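Drindasdale talk, running order, keep to 11 mins

- Open w/ the price index. Ask who did a shop this week. Hands up.
- Inflation = how fast prices rise, NOT how high they are. Say it twice, always gets mixed up
- Basket: same goods, same amounts, priced month after month
- Weights!! Rent counts for more than stamps. Dont read out the table
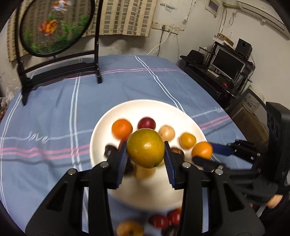

Substitution, go slow on this bit. Price of one thing jumps, people buy another. Say oranges double: plenty of shoppers will take a citrus fruit with greenish patches on the skin if its cheaper. Fixed basket misses that, so it overstates teh rise.

- Questions, 4 max, then hand to Amedeo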